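Small two-tier white shelf for drinks on a table: cans on top or bottles on top?
Posted Wed 7 October in Home & Kitchen
758 views

gornier_fan

I bought one of those small white stands with two boards and four thin legs, to sort out the drinks that pile up on our table. The shop (Gentile, their own line) says it "doubles your space". I have my doubts. It holds a few cans on the top board, fine, but the small glass bottles are still standing in a bunch in front of it, same as before I spent the money. 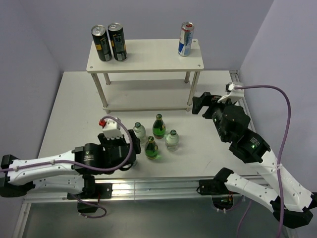

My sister-in-law insists that glass goes on the lower board and cans on the top. A page I read on Trodetti says the reverse, so you can see how much is left in the bottles. Does it make any difference, or is this just people having opinions about shelves? Also, the top board has little screw holes at the corners. Should I worry about those?

trodetti_returns

It doubles your space if you count the board that sits right on the table, and you already had that space. So no, I wouldn't believe the box.

Your sister-in-law is right though. Put the glass low. Small bottles are light, they have narrow bases, and it doesn't take much of a knock to put one over. A can that falls gets a dent. A bottle that falls off the top board gets you a dustpan. I had a similar stand from Cluletti from April until last month and lost 3 bottles off the top before I gave in.
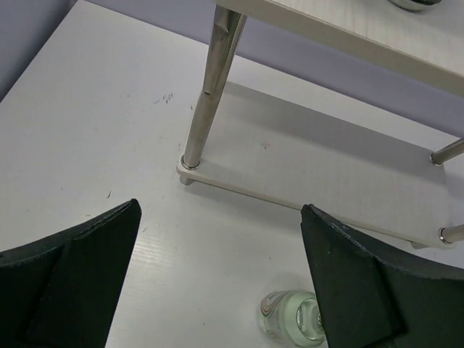 Check the gap between the boards before you move anything. Measure your tallest bottle with the cap on, then add a finger's width so you can get it out again without tipping it. If it won't fit, leave the bottles on the table and push them against the back wall. I don't buy the "see how much is left" argument. Pick it up and look.

Screws: tighten them by hand, a quarter turn at most. They strip easily in cheap board.

lowshelf1010

just return it and get a tray with a rim. works for me

gornier_fan

Thanks both. I measured and the short ones will go underneath. Still not sure it was worth buying, and the rim idea sounds better than I'd like. Does anybody know if a rim can be stuck on the top board afterward?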